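Ticket 1339 – Bed in the corner room: headboard knocks, fitted sheet won't stay down

Opened by: Teresa Cardoso
Location: open floor, bed against the white wall
Priority: low
Status: open, waiting on part

**Reported problem**

The headboard knocks when anyone leans on it. The fitted sheet also pulls up at the corners and ends up wrinkled again soon after it's been straightened. Both were first noticed in March, and I tightened what I could reach then. The knocking came back.

The bed is the Woris frame with the Tzavaras mattress. The sheet came from Custell in a pack of 2 and the other one behaves the same way.

**November 9, 2019, first check**

Pushed on the headboard from the mattress side at both ends and in the middle. It knocks at the wall end only. The upholstered panel is firm in its frame and none of the padded channels shift when pressed, so the sound is coming from lower down, where the frame bolts to the side rail.

Couldn't get a proper look at the sheet corners with things still on the bed. Clothes, the phone on its charger and the mask carton all need to come off or be moved back before the mattress can be lifted.

Photos added to the ticket:
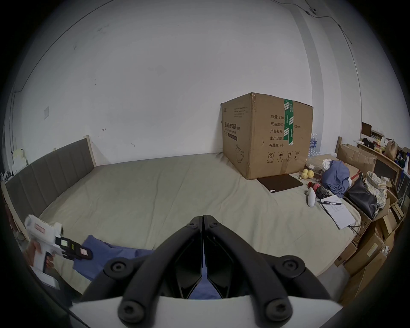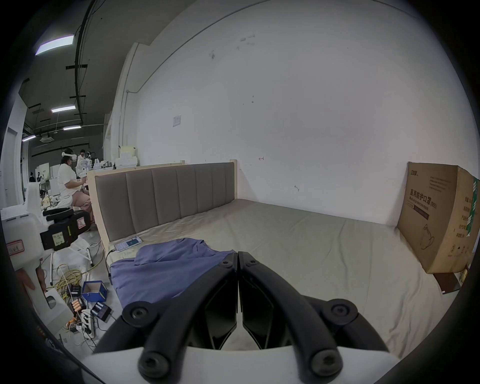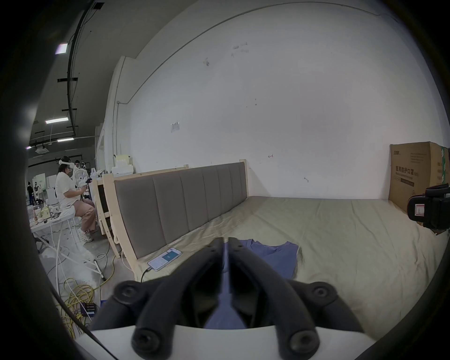 **Clearing the bed**

1. Blue clothing folded and put on the chair by the door.
2. Phone unplugged. Its cable had been running down over the side of the bed, so I moved the charger to the outlet on the other side of the room.
3. N95 carton moved to the supply shelf. It should go back there after use. It's too big to keep near the pillows and the corner of the mattress sags under it.
4. Everything small went into one tray: pens, paper, mouse, cables. If you're missing something, look in the tray first.

**Headboard**

Pulled the bed out from the wall roughly 29 cm to get a hand in behind. Lower bolt at the wall end was finger loose. Tightened it with the hex key from the Woris bag. The knock got quieter but didn't go away.

Took the bolt out again. The washer is missing, and the hole in the rail bracket has worn slightly oval. With no washer the bolt head sinks into the hole and backs off after a while. The other end has its washer and is fine.

Tried a washer from the Tarno assortment box. Too thin, and it bent when tightened. Left it in for now as it's better than none.

**Fitted sheet**

Measured the mattress with the topper on. The sheet pocket is too shallow for the two together. Without the topper the sheet reaches under at all corners and stays put when I sit down and get up again.

Options:

- Take the topper off. Costs nothing, but the bed is harder.
- Buy a deep pocket sheet. The cotton one is 100 percent cotton and will shrink, so go up a size.
- Sheet straps under the mattress. Cheap – they do have to be redone at every wash.

Topper is off until we decide. It's rolled up behind the door.

**Still to do**

- Order a thick washer for the lower headboard bolt, same diameter as the one at the good end. Get a spare.
- Check the rail bracket again once the washer is in. If the bolt still backs off, ask Woris for a new bracket.
- Decide on the sheet.
- Push the bed back to the wall. It's still pulled out, watch your shins.

Please don't close this one until the washer is in. – Teresa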